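## Touring car notes: Workthorpe opens the second half

The series comes back in August at Workthorpe, and the paddock has been quiet since the rain-shortened race at Jodby. Most teams sent their cars home and gave the crews two full weeks off. Testing was banned for the whole break, so whatever people found in the data from the first half is going straight onto the track in first practice.

Kombo still leads the teams' table, but the gap to Vanar is down to 17 points. It was 91 after the spring races. Vanar did most of that work with finishing, scoring with both cars in every race since May, while Kombo lost one car to a gearbox at Jodby and another to a first-lap tangle the race before. A win is worth more this year than last, and one bad afternoon for either side would put the other in front.

Workthorpe should suit Kombo on paper. The back straight is long and their car has been the fastest through the speed trap at every round where there was one. Vanar is better in slow corners, and there are only two of those here. Against that, the new surface from the bridge to the pit entry is said to be hard on front tires, and Kombo has been the heavier user of front tires all season.
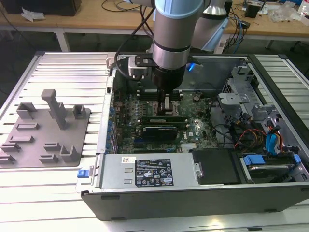
Timing and scoring will run on new equipment from this round. The loops in the track stay where they are, but the computers in the timing room have been replaced, and the old ones will be kept as backups through the end of the season. Anyone who sat through the 21-minute blank screen at Jodby will be glad to hear it. The live timing page keeps the same address. Sector times will now show for all classes, including the support races, and the page will no longer drop a car from the list when it makes a pit stop.

There is one rule change to note. The mandatory stop may now be taken from lap 4 on, where before the window opened at one-third distance. Teams asked for this in the winter and the series put it off until the break. Expect at least a few cars from the back half of the grid to come in as soon as they can and try to run in clean air. It's a long way home on one set of tires after that, and a late safety car would ruin it.

The fuel limit has not changed. Neither has the success ballast, although there was talk of cutting it for the final three rounds. The winner at Jodby will carry the full amount at Workthorpe.

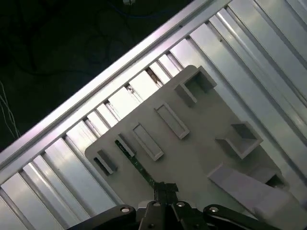 The grid will be one car short. The team that withdrew after the crash at Jodby has not finished repairs and hopes to be back for the round after this one. Its garage will go to the two wild card entries from the regional series. Both have raced at Workthorpe before in slower cars, and neither can score points.

For those going, the main gate opens at 7 a.m. on both days. The north parking field is closed for drainage work, so follow signs to the south field and allow extra time to walk in. The footbridge is open again. The pit walk is at noon on race day and is included with any ticket. Bring ear protection for children, as the stand opposite the pits is loud.

Results and the updated tables will be in the September issue.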